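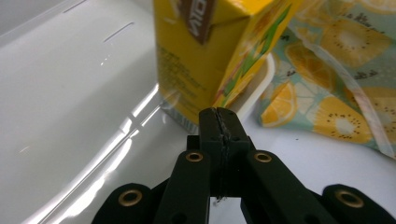 Snack swap is back, and this time we have a whole hallway for it!

If you missed the first one in December, the idea is simple. You bring something your kids used to eat by the armload and have suddenly gone off, and you take home something another family has given up on. We ended up with crackers, raisins, fruit cups, applesauce pouches and more granola bars than I have ever seen in one place, and by the end of the morning the tables were down to a single bag of rice cakes. (Those went to my house. They were great with peanut butter.)

The next swap is at the Barnness Community Rooms, in the long hallway by the side entrance, from 10 until noon on March 12, 2026. Please bring things that are sealed, in date and fine to sit at room temperature. Last time we had a couple of yogurts and a very nice block of cheese, and we had to send them home again. Multipacks can be split up as long as each piece has its own wrapper, and if the ingredients are only printed on the outer box, bring the box too or snap a picture of it. Parents of kids with allergies really do read every label, and I was so happy to see people helping each other with that in December.

We're adding a nut-free table, closest to the door. Anything with nuts, or with a "may contain" line, goes on the far side of the hallway by the coat hooks. Pranab Pathirana has made big green signs for one and orange for the other.

The other new thing is a lunchbox corner, and I'm very excited about this one. So many of you wrote in asking what other people pack on a regular school day - the real stuff, at 7 in the morning, with one shoe missing. Bring a packed lunch, open it up on the table and leave a little card next to it saying who eats it and what usually comes home again. My own card will say that the cucumber comes home every time and I keep packing it anyway.

Coffee is from Bekska, the little place next to the pharmacy, and they're giving us the first 25 cups free. Bring your own mug if you can.

Leftovers go to the after-school room on Grullach Street, where they get through a box of snacks in 2 afternoons. They've asked for plain crackers and dried fruit in particular, so if you're at the store anyway and feel like picking up an extra pack, they would love it.

You don't need to sign up, and you don't need to bring anything to take something. Strollers fit fine through the side entrance, but the ramp is on the parking lot side. See you there!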